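Stundel Reach 2
Grasp and motion planning software for multi-fingered hands

Products > Software > Planning > Stundel Reach
Overview | Whats new | Requirements | Licences | Downloads | Support

Plans finger placement and arm motion together. For jobs in tight spaces: drive bays, racks, housings, the underside of things. Runs alongside your existing arm controller, no need to swap it out.

In stock as a download. Licence key by email, same working day if you order before noon.

What it does

Takes a point cloud or depth image, plus a model of the hand. Finds contact points for each finger. Checks the whole hand against the surroundings, palm and knuckles included, not only the tips. Sends a joint path to the controller. Replans while moving if the part isn't where it was meant to be.

Older version planned the arm first and the fingers after. Fine on an open bench. Not fine under a shelf, where the arm got there happily and then no finger could open. Reach 2 does both in one go.

Whats new in version 2

- Joint arm and finger planning, on by default
- Wrist camera calibration wizard (was a script, sorry)
- Soft keep-out zones for cables
- Approach from underneath, with gravity set properly for the held part
- Slip check from motor current, for hands with no touch sensors
- Log viewer now opens files over 2 GB without falling over
- Bikell bridge rewritten. Old bridge still in the installer for anyone who needs it, will go in August

Wrist camera work

Most of our customers put a small camera at the wrist and then find the fingers block half of it. Reach masks the hand out of every image using the joint angles, so the planner doesn't treat your own finger as an obstacle. Mask margin is adjustable. Start at the default, go wider if your encoders drift.

Shiny metal is the other headache. Ribbed aluminium gives bright stripes and the depth data goes full of holes. Turn on Hole Fill (Perception > Surface) and load a CAD model of the fixture if you have one. With no CAD the planner treats holes as solid, which is safe but it will refuse some grasps you know are fine. Tyson Kennedy on our support desk has a settings file for bare extrusion, ask for it.

Working around drives and latches

Drive handling has its own task template. You mark the latch, the pull direction and the faces that may be touched. Connector edges are no-touch unless you say otherwise. Template covers straight and angled removal, and holding a drive by its casing while one finger stays free.
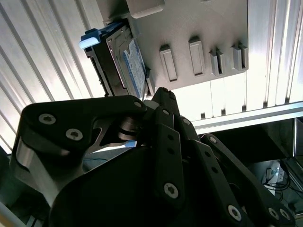 Free finger is set under Task > Roles. Give it Brace, Press or Idle. Brace keeps light contact with the bracket or frame and the force limit applies per finger, so you can have a firm hold and a gentle brace in the same grasp. If the hand keeps giving up early, check the brace limit first, it's nearly always that.

Angled holds need the tilt limit raised. Default is 36 degrees, and the planner throws away anything past it with no warning in the basic log. Switch to the full log to see what was dropped and why. We'll add a proper message in the next patch.

Requirements

64-bit Linux PC, 16 GB memory. Graphics card reccomended, needed for replanning on the move. Hand model in URDF. Joint position feedback on every driven finger joint. Depth camera or stereo pair.

Hand models included: Procházka three and four finger, all sizes. Others on request, or build your own with the Hand Editor. Allow a day for it, longer if the thumb is odd.

Licences

Single cell, one year: includes updates and email support
Single cell, permanent: updates for 12 months, then optional
Site licence: any number of cells at one address
Trial: 90 days, full features, no card details

Teaching price for schools and colleges. Write to Yufang Dai in sales and say which course.

Known issues

- Simulator shows the palm one step behind the fingers. Display only, path is right
- Cable zones are not saved if you rename the project with the zone editor open. Close it first
- Hand Editor crashes on mesh names with spaces in
- Bikell bridge needs a restart after you change the tool weight

Training

Two day course at our Cendthorpe workshop, taught by Gunnel Grønli. Bring your own hand model and one job that isnt working. Lunch included, parking round the back.

Related: Stundel View (camera calibration only), Stundel Replay (log viewer, free)

Page updated 8 March 2022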